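Gripper comparison, pre-run safety check
Table: round marbled one, dish setup
Checked by: me, with Mireille Yammine reading the list out loud
Units: Amer on the left hand, Sleiman on the right

1. Pinch points at the linkages. OK on both. Amer closes faster than I'd like, so fingers stay behind the handle, please!

2. Finger pads. OK. I wiped them down and tugged at every corner (one was lifting back in October and I've been paranoid ever since).

3. Cables. Needs work. Sleiman's cable still wants to drape over your knuckles, and I caught myself steering around it. Clip it to the sleeve before the next round.

4. Plate lift, two hands. OK with a comment. Go in level, one finger over the rim and one outside, and don't squeeze until both people have said "set."
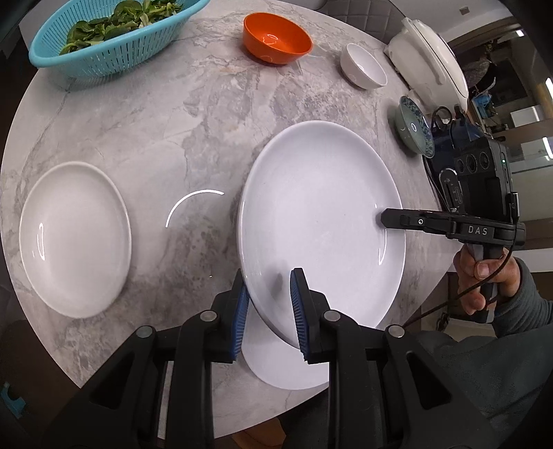 Item 4, both grippers at the large white plate. Colander and bowls left in place.

5. Load limit. OK. We're capped at 300 grams per gripper for this round, and Mireille weighed the dishes first, bless her.

6. Camera view. OK on Amer. Shiny glaze throws glare, so I'd like to try the lamp lower.

7. Stop button reachable. OK, but 2 steps away is my limit.

Repeat after 24 lifts or any drop. Still open: item 3.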